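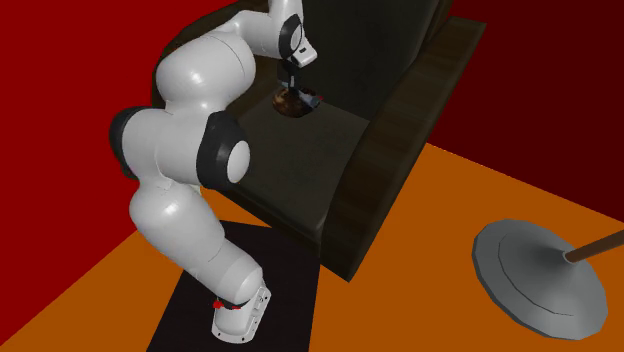 **Progress report: teaching by remote control, period ending September**

Prepared by Marlene Dreßler for Redico

Work in this period went into collecting demonstrations in simulation. An operator drives the virtual arm with a hand controller, the session is recorded, and the recordings are used to train the arm to do the task by itself. The current task is reaching into an opening in the top of a piece of furniture with the gripper pointing straight down, then taking out one object.

**Recordings**

We now hold 838 demonstrations. Bart Vanhove and Timo Brandes did most of the driving. Of the total, 187 were set aside on review, mostly for long pauses or for contact between the gripper and the rim. They have been kept in a separate folder – Hannelore Eichhorn wants to see whether the ones with rim contact can be used to teach recovery.

**Room variations**

The task is recorded in 10 room layouts. Wall and floor colours change between them, and so does the furniture near the arm. The darker furniture slowed the operators down at first, as the edge of the opening was hard to judge on screen. Timo added a second view from the wrist and the complaints stopped.

**Problems**

- The controller drifted during long sessions. Operators now reset it after every 10 recordings.
- Two layouts had the arm's base too far from the furniture, so the elbow was nearly straight at full reach. Both were rebuilt and recorded again.
- The Lesus playback tool still drops the last moments of some files. Bernd Schwerdtfeger has reported this and we are waiting for a fix.

**Spending**

Within budget. The second hand controller was bought from Abou Jaoude as agreed. No change to staffing is requested.

**Next period**

First training run on the accepted recordings, then a comparison with the older Aton set. Bernd will send the test plan before the run starts.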